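Cell 3 pre-run check, simulation stage
Filled in by: Damilola Amadi
Second check: Ebuka Haruna
Layout file: Nosinent, revision 447

Complete this list before any program moves from simulation to the real arm. Mark each line OK, FIX or N/A. A line left blank counts as FIX.

## Arm and mounting

- [x] Joint limits match the controller. **OK**
- [x] Tool flange offset entered. **OK.** Checked against the Lawal drawing.
- [ ] Contact with the block is intended and force-limited. **FIX.** The flange sits on top of the orange block. No force limit is set in the program.

## Gripper

- [x] Fingers start open. **OK**
- [ ] Fingertip clearance over the floor recorded. **FIX.** Tips are off the floor but the gap wasn't written down.
- [ ] Closing path clear of neighboring cylinders. **FIX.** Fingers come down very near the row. Slow the last 200 mm of travel.

## Floor and surroundings

- [x] All loose objects modeled as collision bodies. **OK.** Includes the gray bar and the magenta slab.
- [ ] Overhead gantry included in the collision check. **FIX.** It was switched to visual only. Turn it back on and rerun.
- [x] Red table outside the working envelope. **OK**
- [ ] Keep-out zone drawn for people. **FIX.** Missing from this revision. Copy it from the Ukov cell and resize.

## Stop functions

- [x] Emergency stop tested in simulation, 2 runs. **OK**
- [ ] Restart needs a separate manual reset. **FIX.** The arm resumed when the stop was released.

Do not export until every FIX is closed and both names are on the new sheet.
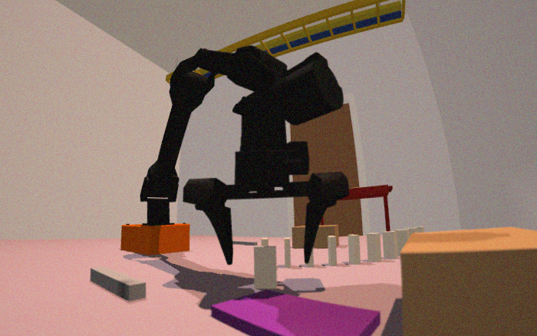 Pádraig Ó Flaithearta: The reset line should hold up the whole sheet. Please fix that one first and repeat both stop runs afterward, even if nothing else in the program changes.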